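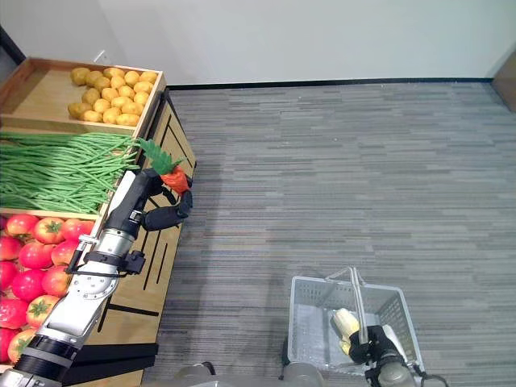 Slide 1. Three-tier produce stand: potatoes, green beans, tomatoes.

Good morning, and thank you to the Borberg retail program for the invitation. My name is Sanaa Bennani, and I am responsible for store layout at Clendar. These notes accompany the February 2021 session on fresh produce display.

The subject of this talk is the tiered wooden stand. Customers form an opinion of a produce department within a few steps of entering it, and the stand is often what they meet first.

Please note the order of the colors. Yellow potatoes are at the top, green beans in the middle, red tomatoes at the bottom. We ask stores to keep green between the two warmer colors. (Pause for questions on color order.)

Slide 2. Filling the tiers. 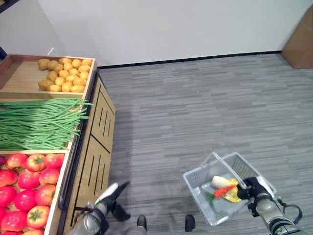
Potatoes may be grouped at one end of a shallow crate, with part of the floor left bare. Our guidance permits this. A compact group looks fuller than the same quantity spread thin. Beans should lie lengthwise, with the tips toward the aisle. Tomatoes should be placed with the green tops showing where possible.

The Pernach store adopted this layout in November. Staff there returned 2,381 comment cards, which are summarized in the handout. The most frequent remark concerned the height of the top crate, and we will return to it after the break.

Slide 3. Cleaning and upkeep.

Slotted door panels collect dust and should be brushed along the grain. Refer to the Ó Súilleabháin checklist, page 2. Allow 50 minutes for the discussion.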